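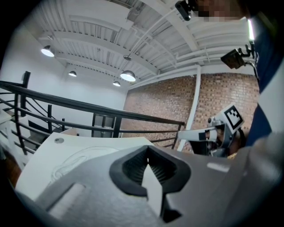
A staircase with white treads and a black metal railing.

The stairs decide how you live in a house, my first landlady in Brandinmont used to tell me. I was renting her top floor, 49 steps above the street, and I did not believe her until February, when I had to carry up a mattress.

For this article I visited people who changed their stairs, or refused to change them. Shirley Marchand belongs to the second group. Her house in the old part of the town has a staircase so steep that guests go down it backwards, like sailors. She received an offer to replace it and she kept the paper in a drawer for 6 years. "I know every step with my feet," she told me. "With a new one I would have to begin again."

Ebenezer Owusu, a joiner who learned his trade at Haberkorn, hears this often. He says that people come to him with a photograph from a magazine, and he asks them first what they carry. Laundry? A sleeping child? An old dog? Only after this he takes out the measuring tape. For a family he likes a low step and a wide landing -- a place to stop, to put down a bag, to shout to the kitchen.

The most difficult question is the noise. Mahnaz Fallahi and her husband built their new stairs three years ago, and for the first winter they woke up each time their son came home. Now there is a runner of thick wool on it, and they miss the sound a little. "Before, I knew that he was home," she said. "Now I must look for his shoes."

I live on the ground floor today. My mattress came in through the window.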